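小包装调料和切碎叶菜的分装：一张木台面上的做法

带饭的人家里大多有两样东西不好收拾。一样是小包装的调料，蘸料、芝麻、海苔碎、胡椒盐之类，攒了一抽屉，用的时候翻不出来。另一样是切好的叶菜和香草，买一把用不完，整把放在冰箱里，拿一次掉一次叶子。我把这两样放在一起处理，一周做一次，都在同一张木台面上完成。下面写的是从准备到收尾的全部步骤，做熟以后不算洗菜，15分钟可以做完。第一次做会慢一些，主要慢在找盖子。

这个做法最早是跟Byung-chul Lim学的。他给几个人的小办公室备午餐，每周要配好一批沙拉和小料。他那边的量比家里大，步骤我照着家里的情况删过，也改过顺序。

需要的东西

透明小盒若干，带盖，大小最好有两种。小的装已经拆开的粉、碎料，大的装叶菜。我用的大盒是Kokeck的长方形浅盒，小的是以前买酱菜留下来的，不同牌子混着用也没关系，盖子对得上就行。

厨房纸或者干净的棉布。棉布要不掉毛的。

剪刀一把，只剪包装，不剪菜。

刀和砧板。台面本身是木头的，但我不直接在上面切，后面会说到。

沥水篮，或者手摇的甩水桶。

标签纸和笔。我用Nolex的可移标签，换别的也行，只要揭下来不留胶。没有标签纸就用美纹胶带，写字反而更清楚。

一个放废包装的碗。随便什么碗都可以，放在左手边。左撇子放右手边。

秤可用可不用。我称叶菜只是为了知道每盒放多少不会压烂，用过几次以后手上就有数了。

台面的准备

木条拼的台面吸水，油和酱汁渗进缝里以后很难弄出来，所以先擦干净再摆东西。我的顺序是先用干布扫掉碎屑，再用拧得很干的湿布顺着木纹擦一遍，最后用干布收一遍。擦的时候顺着木条的方向走，横着擦容易把碎屑推进拼缝里。

如果台面上有旧的深色印子，先看是不是水渍。水渍多半摸着有一点毛，等干透以后用细砂纸轻轻磨几下，再上一点食品级矿物油就好。油渍不用急着处理，分装的东西都有盒子和包装隔着。真正要处理的是黏的地方，酱汁干了以后会粘住小包装的边，一拿就撕破。

擦完以后让台面敞着晾一会儿。这段时间可以去洗菜。

台面怎么分区，各人习惯不同。我分三块：一侧放还没处理的小包，中间用来操作，另一侧放盒子。盒子尽量靠外，小包尽量靠里，这样手从中间往两边走，不会从开着口的盒子上方经过。袖子长的话先卷起来。

先处理小包装

先做小包，后做叶菜。小包是干的，叶菜难免带水，顺序反过来就得中途再擦一遍台面，我试过，很烦。

第一步，全部倒出来。抽屉里的、外卖袋里的、柜子角落里的，一次倒在台面上。不要一边找一边分，找齐了再开始。家里如果从来没整理过，第一次可能会倒出很大一堆，我第一次做的时候超过50包，里面有一部分连印字都磨没了。

第二步，摊平。用手掌轻轻推开，让每一包都露出正面。堆成小山的时候最容易漏看的是压在底下的破包，摊开以后能看见哪里漏了粉。漏的那包直接扔进废包装碗，旁边沾到粉的包用干布擦一下。

第三步，按颜色和包装样子粗分。不用读字，先看颜色，白底绿色的归一边，红色的归一边，透明的归一边。颜色分完，同一个品种基本就到一起了。剩下几包认不出来的再拿起来读。

第四步，看日期。日期印在背面封口附近的居多，也有压在边上的钢印，要斜着对光才看得清。过期的扔掉。看不清日期的，我的处理是捏一捏，粉已经结成硬块的不要，液体的不管什么样都不要。

第五步，决定哪些拆、哪些不拆。我的标准很简单：

酱、油、醋这类液体的不拆。拆开就要尽快吃，失去了小包的意义。

干的粉料和碎料，同一种攒得多就拆，倒进小盒里，做饭时用勺子取。攒得少就留着原包，带饭的时候直接放一包。

干燥剂要单独挑出来。有些干燥剂的小袋和调料包大小差不多，颜色也接近，混在一起的时候要一包一包看清楚。挑出来的干燥剂不要留在台面上，直接扔掉或者收到别的房间去，家里有孩子和老人的更要注意。

第六步，拆包。拿起一包，捏住上边甩两下，让里面的东西落到底部，然后剪开上边，贴着盒口往下倒。剪口要剪到头，只剪一个小角的话，倒到最后总有一点留在里面。空袋扔进碗里，不要放在台面上，空袋和没拆的包放在一起很快就分不清了。

拆的时候盒子放在手边就行，没拆的包离它远一点。我习惯盒子放一侧，还没处理的散放在另一侧，从中间那几包开始拿，拿完了再从堆里拨几包过来。一次拨太多，台面中间会挤，手肘一碰就乱。小包斜着放、竖着放都可以，不需要排成行，排队花的时间比拆包还长。

白底绿色的这种小包在台面上比较好认，浅色木头上绿色一眼就看到了。透明包装最难找，常常贴在木头上看不出来，收尾的时候要用手摸一遍。
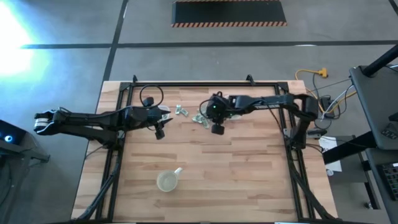
小包的收纳和标签

拆好的小盒盖上盖子，轻轻敦两下，让粉料平下来，再看还能不能装。不要装到满，离盒口留出一指左右的空，取的时候勺子才伸得进去，也不会一开盖就撒。

标签贴在盒身上，不要贴在盖子上。同样大小的盒子，盖子洗完以后一定会互相换，贴在盖子上的标签过两周就不准了。标签上写两样东西就够：是什么，哪天拆的。原包装上的保质期是没开封的保质期，拆了以后不能照那个算，我自己的习惯是拆开的干料一个月内用掉，用不掉的下次就不拆那么多。

没拆的小包，竖着插在一个浅盒里，像放卡片一样。印字的一面统一朝前。快到期的插在前面，新来的往后放。家里人多、大家都会伸手拿的话，不用指望顺序一直保持，每周整理的时候再排一次就行了。

有人会把不同品种用隔板隔开。我用过隔板，后来撤掉了，小包的数量每周都在变，隔板的格子总是一边空一边塞不下。现在用硬纸片剪成书签那样插在中间，可以随便挪。硬纸片脏了就换。

纸质外皮的小包怕潮，不要放在水槽下面的柜子里，也不要放在灶台正上方。灶台上方热气重，粉料会结块。我放在碗柜的第二层，伸手就能拿到。

叶菜的清洗和沥水

小包收完，台面用干布再扫一遍，然后开始做叶菜。

适合切好分装的有香菜、欧芹、小葱、茴香苗，生菜和芝麻菜也可以，但是放的时间短一些。罗勒不适合，切了很快发黑，要用的时候再摘。薄荷介于两者之间，切大片还行，切碎就不好看了。

洗之前先挑。发黄的、发黏的、带黑点的都去掉，根部连着泥的一段切掉。挑得仔细一点，后面省事，一片烂叶子放进盒里，两天以后旁边的也会跟着坏。

洗的时候用大盆，水要多，菜放进去以后用手提起来再放下，重复几次，泥会沉到盆底。把菜从水里捞出来，不要连水带菜一起倒进篮子里，那样沉下去的泥又浇回到菜上了。盆底看得见泥沙就换水再洗，直到看不见为止。

沥水是整个过程里最花时间的一步，也是最不能省的一步。有甩水桶的，一次不要放超过半桶，甩完倒掉水，把菜抖松，再甩一次。没有甩水桶，就把菜摊在棉布上，卷起来，两头提着轻轻甩几下，然后摊开晾。叶面摸上去没有水珠，捏一把手心不湿，就可以切了。

Lim那边的做法是头天晚上洗好，摊在浅筐里放冷藏，第二天早上再切。家里如果有地方放，这样更省心。我家冰箱放不下筐，都是当天洗当天切，洗完去做别的事，等它自己干。

切叶菜

砧板下面垫一块拧干的湿布，防滑，也避免砧板底的水直接压在木台面上。切完以后布要马上拿走，忘在台面上过一夜，木头上会留下一块印子，我那块印子到现在还在。

拼木台面本来是可以直接切的，很多人也这样用。我不这么做，一是刀痕里容易藏碎叶，二是这张台面我还要用来揉面和包东西，有刀痕的地方粉会卡进去。

刀要快。刀钝的时候叶子是被压断的，切口会出水发黑，装盒以后第二天就能看出来。切之前把叶子拢成一束，左手按住，右手一刀一刀往下切，切过一遍就行，不要来回剁。剁出来的香草确实更细，但是汁水都留在砧板上了。

粗细看用途。撒在汤和面上的切细一点，拌沙拉的切宽一点，包在饭团里的最细。拿不准的话就切粗，要用的时候还能再切，切细了没法变回来。

小葱的葱白和葱绿分开切、分开装。香菜的梗和叶可以放在一起，粗的梗单独留出来煮汤。

不同的香草尽量不要放在同一个砧板上连着切，味道重的放最后。顺序大致是生菜、欧芹、小葱、香菜。中间用布擦一下砧板就行，不用洗。

装盒

盒子必须是干的。洗过的盒子角落里常有水，用厨房纸转着擦一圈。盖子的密封圈凹槽里也会存水，要单独看一下。

盒底垫一张厨房纸，叠成和盒底一样大，不要翘边。然后把切好的叶菜松松地抓进去，抓的时候手指张开，不要捏成团。装好以后晃一晃盒子，让它自己落平，不要用手往下按。我称过自己常用的长方盒，切碎的叶菜每盒83克刚好，再多就要压着盖子才能扣上，最底下那层会先坏。

大小盒怎么配，看一周里怎么用。天天要用的装大盒，放在冰箱外侧，偶尔用的装小盒。也可以把同一种菜分成两盒，一大一小，先吃小盒，大盒在那之前不打开，这样每次开盖进去的湿气少一些。

装的时候两个盒子挨着放在台面靠外的一边，砧板拉近一点，从砧板到盒子中间掉的碎叶就少。透明的盒子从侧面和上面都能看见里面还剩多少绿色，不用打开，放进冰箱以后也好找。

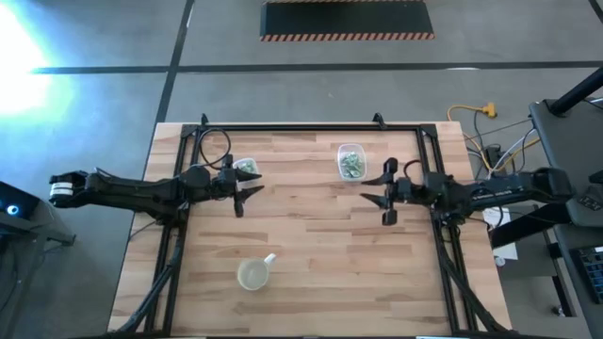 盖盖子之前，如果觉得叶子还带一点潮，最上面再放一张厨房纸。盖上以后有潮气会先被纸吸走，不会凝在盖子里面往下滴。纸湿了就换，一般隔一天看一次。

叶菜盒的标签只写日期，不用写名字，透明盒看得见。切得很细的香菜和欧芹样子接近，这两种还是写一下。我有一次把欧芹当成香菜放进了牛肉汤里，家里人喝完了也没说什么。

放进冰箱的位置

叶菜盒放在冷藏室中间那层，靠外。最里面靠出风口的地方温度低，叶子会冻，化了以后就是一滩水。门架上温度变化大，也不合适。我的冰箱中间层靠后的位置量过一次，只有2度，往外挪一掌宽就好很多，各家冰箱不一样，可以放一支温度计看看。

不要放在苹果、香蕉旁边，叶子黄得快。盒子可以叠，但是叶菜盒上面只叠叶菜盒，不要压重的东西，盖子会变形。

小盒的调料不用冷藏，除了芝麻粉和坚果碎。这两样油多，天热的时候放久了有哈喇味，我拆开以后都放冰箱。从冰箱拿出来舀完马上盖回去，放在外面敞着，盒壁上会结水珠，粉就潮了。

台面收尾

先把废包装碗倒掉，再看台面。碎叶用刮板拢到一起，刮板贴着木头顺着木条推。掉在拼缝里的细粉用干的软刷子刷出来，不要用湿布去按，按进去就糊住了。

然后重复开始时的擦法：干布，拧干的湿布，干布。如果切了香菜或者小葱，木头上会留一点味道，撒一小撮细盐，用半个柠檬擦一遍，放几分钟再擦掉。不要用醋泡，也不要喷漂白水。

上油不必每周都做。我是看水珠，滴一滴水在台面上，能站住就不用上，很快渗进去就该上了。冬天开暖气的时候渗得快，大概要多上一两次。今年五月换过一次油，用的是Yoo的矿物油，之前那瓶用完了。上油那天晚上做，第二天早上把没吸进去的擦掉，当天再用。

台面边上如果装了金属条或者夹子，缝里会进碎屑，用牙签挑，或者用吹尘的橡皮球吹一下。金属件不要沾盐水。

带饭的时候怎么拿

早上装饭盒的时候，顺序是先饭菜，后叶菜，最后放小包。热的饭菜要晾到不烫手再放叶菜，否则盖上盖子就焖熟了。如果饭盒没有分格，叶菜单独用一个小盒装，到了以后再倒进去。

小包贴着饭盒外面放，用皮筋绑住，或者装在餐具袋里。不要放在饭盒里面和菜挤在一起，外皮沾了油，撕的时候打滑。液体的小包放在最上面，包里压着它的东西少一点。

拌沙拉用的汁，小包装的一包通常够一个人吃。叶菜多的时候用两包，第二包先撕开一个小口，倒一半尝尝再说。

常见的问题

叶子第二天就蔫了。多半是水沥得太过，或者盒子太大，菜在里面晃。换小一号的盒子，盖之前往厨房纸上弹几滴水。

叶子第二天发黏。水没沥干，或者按得太紧。已经发黏的不要再洗了吃，扔掉，盒子用热水和洗洁精洗过再用。

盒子有味道。装过葱的盒子洗完以后敞开放在有太阳的窗边，晒半天。塑料盒不要用钢丝球刷，刷毛了以后更容易留味，看着也发雾，里面装的什么都看不清。

粉料结块。结得不硬的，用勺背压开还能用。用力都压不开的就不要了。潮湿的季节可以在盒里放几粒炒过的生米，用一块小纱布包着，舀的时候不会混进去。

小包越攒越多。叫外卖的时候备注不要调料包，有些店会照做，有些不会。Dradport路那家面馆每次都给一把，我现在带着盒子去，让他们直接把辣酱舀进盒里。

盖子找不到。洗完当场配好，扣上再收。要是盒子还湿，就把盖子反着搁在盒子上，留条缝，干了再扣。

一个人吃饭，菜量少，还要不要分装。香草可以，叶菜就不必了，买小份的当天吃完更新鲜。香草一次切一把，装一个小盒，撒面、拌豆腐、煎蛋都用得上，一周下来正好用完。

没有木台面怎么办。石英石、不锈钢都行，步骤一样，只是擦的时候不用顾木纹。石面上小包容易滑，可以铺一块干布再倒。

能不能冷冻。香草可以，切细，装进冰格，加一点水或者油冻成小块，煮汤的时候直接放。叶菜不行。小包装的酱不要冻，封口的地方会裂。

联系我们 | 更新于2026年9月12日，星期六 | 版权所有，转载请注明出处 | 返回顶部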